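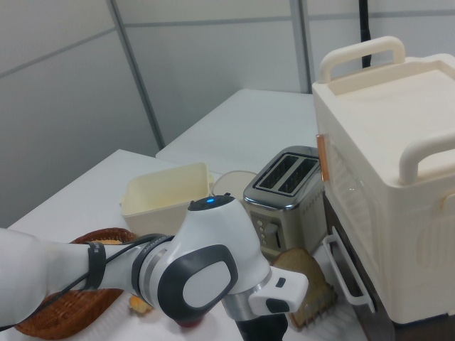
The arm and the toaster, Okutlow.

2018-10-20

Went over to Okutlow to see Ridwan Rahman's breakfast bench. He has a toaster, a toast rack, a wicker basket with bread in it and a plate, and the question is whether the arm can get a slice from one to the other without me wanting to step in. I did want to, twice.

It is slow. I make toast half asleep and this thing needs to think about where the slot is. Ridwan says 300 tries so far on the toast and he wants 2,000 before he'll say anything to the people at Wijaya. Bread is the trouble. No two slices bend the same, and a soft roll squashes if the grip is a bit hard.

I asked if it could do my kitchen. He said no, not this year, and not with my drawers. Shop-floor work he thinks will come first, the parts being all alike.

Left at four. Bus took nearly 14 minutes to turn up. Had toast for tea, did it myself, burnt one side. Must ring him about June.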